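## 4. Setting up a quiz night

This section covers making a new game on the Pendov host console, loading questions and pairing the player buzzers. It assumes the console is already plugged in, updated and connected to your TV or projector (see Section 3). Allow yourself a good half hour the first time.

You will need:

- the host console and its power supply
- the Weren buzzers, charged
- a question pack, either the starter pack or one you have written yourself
- paper and something to write with for the tiebreak round

### 4.1 Create the game

1. Turn on the console and wait for the home screen.
2. Choose **New game**.
3. Type a name for the game. The name shows on the big screen between rounds, so keep it fairly short. Anything over 16 characters is trimmed.
4. Choose a format: **Board**, **Quick fire** or **Ladder**.
5. Press **Save**.

Board is the format most people know from television. Players pick a category and a value, the host reads the clue, and the first to buzz gets to answer. Quick fire drops the categories and runs against the clock. Ladder gives each player their own questions, and they can stop and bank their points at any rung.

> **Note:** You can't change the format once the game is saved. To switch, copy the game from the home screen and pick the new format when the console asks.

### 4.2 Load the questions

The console comes with the Firkamis starter pack, which holds 454 general knowledge questions. It is stored on the console and doesn't need an internet connection.

1. Open your game and choose **Questions**.
2. Choose **Starter pack** or **My packs**.
3. For a Board game, pick 6 categories. The console fills each column from easiest to hardest.
4. Scroll through the board and check it. To replace a question, highlight it and press **Swap**.
5. Press **Lock board**.

Questions that have come up in an earlier game are marked with a grey dot. The console avoids them where it can, but small categories such as Theatre and Silent Film run out quickly. If most of a category is grey, choose another one or clear the history under **Settings > Question history**.

If you write your own pack, keep each clue to a couple of lines. Long clues shrink to fit the screen and are hard to read from the back of a room. Put other acceptable answers in the **Also accept** box, including nicknames, spelling variations and the original titles of foreign films. 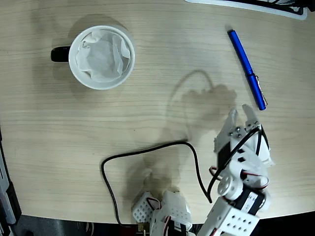

Spelling doesn't matter for spoken answers, as the host makes the call. It does matter in Ladder, where players type their answers on a phone or tablet. Turn on **Loose matching** if you want the console to forgive small mistakes.

### 4.3 Pair the buzzers

Pair the buzzers in the room where you'll be playing. Walls and large metal furniture shorten their range.

1. From the game menu, choose **Players > Add buzzer**.
2. Hold down the buzzer's button until its light flashes.
3. When the buzzer number comes up on the screen, type in the player or team name.
4. Have the player press once. The name should light up on the screen.
5. Repeat for each buzzer, then press **Done**.

> **Caution:** Don't charge a buzzer while it is being paired. Unplug it first and wait for the light to go out.

If a buzzer doesn't appear, move it closer to the console and start again from step 2. A buzzer that was last used with another console has to be reset. Use the small recessed button underneath, and keep it pressed until the light goes out.

### 4.4 Set the timing and scoring

The default settings suit a mixed group of adults. Change them under **Rules**.

- **Buzz window:** how long players have to buzz after the host opens the clue.
- **Answer time:** how long a player has to answer after buzzing. Give younger players more.
- **Wrong answers:** choose whether a wrong answer loses points or only locks the player out of that clue.
- **Early buzz:** a player who buzzes before the clue is opened is locked out for 2 seconds.

Leave the early buzz lockout on. With it off, fast players tend to hammer the button while the host is still reading, and the others never get in.

For the tiebreak, the host reads one question with a number for an answer and the tied players write down their best guess. The closest guess wins. The console has no screen for this round, so the host enters the winner by hand under **Scores > Adjust**.

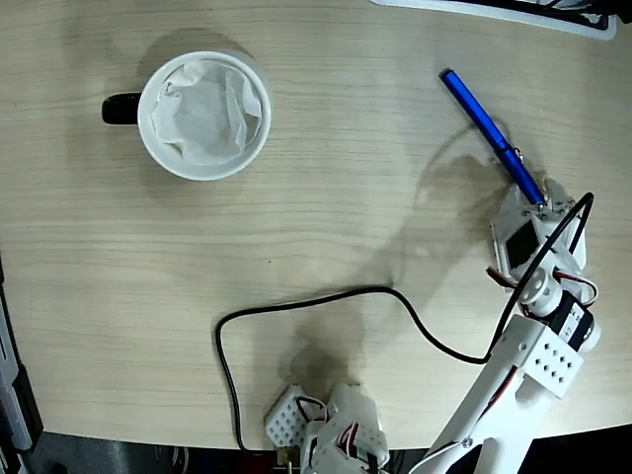
You can use the same menu to fix a score at any point in the game. Corrections are saved in the game log with the time they were made, and you can undo the most recent one by pressing **Back** twice.

### 4.5 Do a test round

1. Choose **Test round** from the game menu.
2. Read the sample clue aloud and press **Open**.
3. Ask everyone to buzz. Check that the right name shows for each buzzer.
4. Mark one answer right and one wrong, and watch the scores change.
5. Press **End test**. All scores go back to zero.

If you are playing sound through a separate speaker, listen for a delay between the buzz and the tone. Wireless speakers often lag. The Uchida cable adaptor connects the console straight to a wired speaker and is sold separately.

When the test round works, press **Start game**. To carry on with hosting controls, bonus clues and pausing for a break, go to Section 5.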